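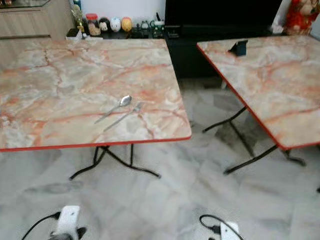
Two folding tables with red edging, set side by side in the living room.

The folding table is making its way back into small homes, and for most people who buy one the reason is floor space. A dining table for four takes up the same room all day whether anyone is eating or not. A square folding table can stand behind a door until supper.

In Hakcombe, where many of the apartments were built with a kitchen too narrow to sit in, meals have always been eaten in the living room. The older households used the coffee table. Younger ones tend to buy a pair of square tables and push them together when company comes. With one or two people at home, a single table does the job and the other stays folded.

The pair in our picture have a faux marble top, cream and gray with orange-red veins, and a thin red trim. The pattern suits a pale floor, and it is forgiving of crumbs. Plain white tops show every coffee ring. Dark ones show dust by noon.

Legs matter more than tops. Crossed legs that splay outward, like these black metal ones, take up some knee room, and tall people notice it. Before buying, sit at the table in the store with a chair pulled in. Lean on one corner with your elbow. If the far side lifts, try another model.

Check the height too. Paiva, a furniture shop in Clukelport that has sold folding tables since before 2000, keeps two chairs on the sales floor for this purpose. Its staff also suggest bringing a fork and spoon from home and cutting up a pretend dinner. It sounds silly, but a table that feels steady under a flat hand can still rock when you saw at a piece of meat.

Price is a fair guide up to a point. Over $80 for one table, you are mostly paying for the finish. The Bilesport square table, which the shop sells in four colors, costs less than that and comes with rubber feet. Spare feet are 10 cents each, and it is worth buying a few, as they are the first part to go missing.

Cleaning is simple. Wipe the top with a damp cloth and a drop of dish soap, then dry it. Run the cloth along the edge trim as well, where grease collects. Keep hot pans off the surface. A drop of light oil on the hinges in July, when the windows are open, will keep them from squeaking through the winter.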